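About the Onura Robotics Club

Onura is a student robotics club with 65 members, one good table and a standing argument about who last had the small hex keys. We meet after classes, we build things that pick up other things, and every April we enter the Grevari Meet, where we have finished everywhere from second to "please collect your robot from the hallway."

The club was started by Oddur Vestergaard, who teaches physics and wanted a quiet group that would build a weather station. The weather station is still on the list. Elínborg Ravn joined a year later as the other advisor, having spent a decade fixing packaging machines, and she is why our wiring now has labels on it. Some of the labels are even correct.

What we do

New members spend their first term on Ruler, a small arm that does one job: it measures an object and puts it down again without breaking it. Everybody builds a Ruler. Most of them work by the end of term, and the rest go in a drawer and come back as parts. You don't need to know how to code or solder when you start. You do need to be willing to undo the same screw several times in one evening and stay polite about it.

After Ruler, people usually move to Toom, our long-running project and the one we take to the Meet. Toom is a two-armed robot that is supposed to handle soft things: cloth, bags, straps, anything that changes shape when you touch it. Hard things stay where you put them. Soft things have opinions. We picked this category because it had the fewest entries, and we have since learned why.

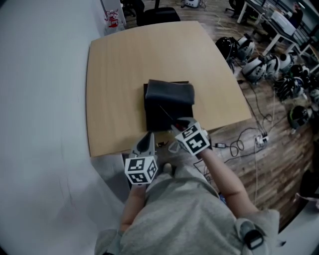
Toom learns from people, so a large share of club time goes into demonstrations. A member takes a gripper in each hand and does the task slowly, with the robot's kind of fingers in place of their own, and the recording becomes practice material for the software. It is harder than it sounds. Try working on a piece of folded black fabric when your hands have been swapped for two sets of jaws and each one has a white cube on it, printed with black squares so the tracking can tell where it is. Our members are bright young people who can fold a T-shirt at home, and the grippers take that away from them in seconds.

We have 1,498 usable demonstrations as of this writing. The target is 3,000. The word "usable" is doing a lot of work in that sentence, and Elínborg decides what it means. She throws out anything rushed, anything where somebody helped with an elbow, and anything recorded while the person was telling a story.

How the club runs

Members work in teams of 12 or fewer, depending on who has exams. Each team keeps a logbook, on paper, in handwriting another human can read. Older members teach the younger ones, and the younger ones find the bugs. There is a one-page safety sheet, and Oddur will ask you about it when you least expect him to.

Cables get put away at the end of every session. That is the rule as written. We are working on the rule as practiced.

The fee is small and goes mostly on motors. If it's a problem, talk to either advisor and it will stop being one.

Last year at Grevari

Toom came fourth. It closed a zipper bag in the first round, to loud cheering, and in the second it held a sock in the air until time ran out. The judges' notes called this "confident." The sock hangs in the club room, and new members are expected to treat it with respect.

Joining

We take new members at the start of each term, and visitors at any session. Come in, ask whoever looks least busy, and expect to be handed something to hold. Parents are welcome too, though they tend to stay longer than they planned and want a turn with the grippers.

Page last updated 18 November 2024. The demonstration count is updated whenever Elínborg remembers the password.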